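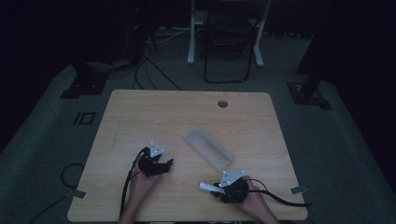
Wed 30 September

Gripper rules, second go

Up at six, on the early bus to Destham, writing this on my knee before it goes out of my head. Long day yesterday on the box task and I want the rules down while I'm still cross about them.

The sheet from Florkdale says hands on the grips before recording starts, hands off after it stops. Fine. It doesn't say where the grippers should be at the start. So one person begins with them out wide, the next has them practically touching the box, and then we all wonder why the clips don't match. Lindsay Costigan wants a start position marked out and I think she's right. Tape on the table? She says tape shows up and then somebody has to peel it. Left it open.

Cables. My bugbear. The sheet has one line on them, "keep tidy", which could mean anything. My version: nothing across the bit where people walk, a bit of slack at the table edge so the grip doesn't tug, check before every batch. Coil the spare on the carpet, well away from feet. Lindsay would have it off the floor altogether. We went back and forth on this until gone five and my tea went cold.

Marker plates. Don't touch the dots. Don't wipe them with whatever is in your pocket. If a plate is knocked, stop, say so, bin the take. No quietly carrying on. I did exactly that in January and we lost 153 takes becuase of it, so I'm not saying this from any great height.

Box goes down at an angle, a differnt one each time. People drift back to square without noticing, me included. Grorum want variety and they do check. Maybe a list of angles by the table? Ask.

Breaks. Sheet says one every 3 hours. Silly. Wrists gone well before that. I've put every 40 takes or when it hurts, whichever's first, and Carrillo can argue if they like. They want roughly 700 by the end of next week. Not at any price.

Also, who signs off a bad take? At present it's whoever did it, marking their own homework. I'd have the other person do it. Lindsay not keen, says it slows things down. It does. Still want it in.

Four rules agreed, then, the rest in pencil. Must type them up tonight, one side of paper, big letters.

Nearly my stop. Forgot sandwiches again. Ring Mum re Sunday.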